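# Batbridge Bin Contents

Photo set and label sheet for household and office trash: what ends up in small indoor bins, sorted by type of packaging.

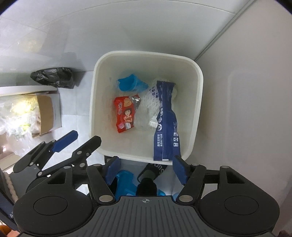 *A snack wrapper, other packaging, a blue cup and foam fruit netting in an off-white bin.*

## What's in it

The set has 1,549 photos of open trash bins and what was in them. Most of the bins are the small kind kept under a desk or next to a kitchen counter. A few are larger hallway bins. The packaging is mostly from snacks, drinks and fruit, with printing in several languages.

Photos come from three sites: Harju (offices), Milteo (shared kitchens) and Prelidetti (student rooms). Harju has the most photos and Prelidetti the fewest. We started in August with Harju only, so the early part of the set leans heavily toward desk trash.

## Files

```
batbridge-bins/
 photos/
 harju/
 milteo/
 prelidetti/
 labels.csv
 sites.csv
 CHANGES.md
```

`labels.csv` has one row per item, so a photo with several items has several rows. `sites.csv` gives the site and the room type for each photo.

### Columns in labels.csv

| Column | Meaning |
|---|---|
| `photo` | File name without the folder |
| `item` | Item type, see the next table |
| `color` | Main outside color, one word or two |
| `state` | `whole`, `crumpled`, `torn` or `flat` |
| `print` | `yes` if there is any printing, otherwise `no` |
| `mark` | `yes` if a recycling symbol can be seen |
| `hidden` | `yes` if another item covers part of it |
| `note` | Free text, often empty |

### Item types

| Value | Use for |
|---|---|
| `cup` | Drinking cups, any material |
| `wrapper` | Single snack or candy wrappers |
| `pack` | Larger bags and long outer packages |
| `net` | Foam or mesh fruit netting |
| `cap` | Bottle caps and small container ends |
| `film` | Clear or translucent plastic |
| `paper` | Receipts, napkins, paper bags |
| `food` | Peels, cores, leftovers |
| `unsure` | Anything two labelers couldn't agree on |

## Labeling rules

- Label the piece that is there. If the wrapper is torn in two and the halves lie apart, that's two rows.
- Silver on the inside of a wrapper doesn't count as its color. Use the printed outside. If only the inside shows, write `silver` and put "inside only" in the note.
- `mark` is `yes` only when the symbol can be recognized in the photo. Don't fill it in from knowing the product.
- Foam netting is `net` even when it is squashed under something else. Set `hidden` to `yes`.
- When you can't tell a bottle cap from the end of a small container, use `cap` anyway. We tried two separate types and gave up on it.
- Bin liners are not labeled.
- Brand names are not recorded. The same goes for cartoon characters and other pictures on the packaging.

## Known problems

Translucent film is the weakest type. Labelers missed it often against pale bins, and we only rechecked 200 photos for it. Treat the `film` rows as incomplete.

The line between `wrapper` and `pack` moved during the work. The current rule is that anything longer than 30 cm is a `pack`, but sizes are judged by eye, and some early Harju rows still follow the old rule (single serving or not).

`food` is underrepresented at Milteo, where the kitchens have a separate compost pail.

Colors were written by people, with no chart to match against. "Navy" and "dark blue" both appear and mean the same thing. So do "cream" and "off-white."

## Privacy

Photos showing mail, prescription labels or anything with a person's name and address were taken out before labeling. If you find one we missed, send the file name and we'll remove it in the next version.

## Changes

- **v2** (27th March): added Prelidetti, split `net` from `film`, fixed file names with spaces.
- **v1**: Harju and Milteo.

## Contact

Chaiwat Nilsuwan keeps the label sheet. For corrections, open an issue with the photo name, the row as it stands now and the row as you think it should be.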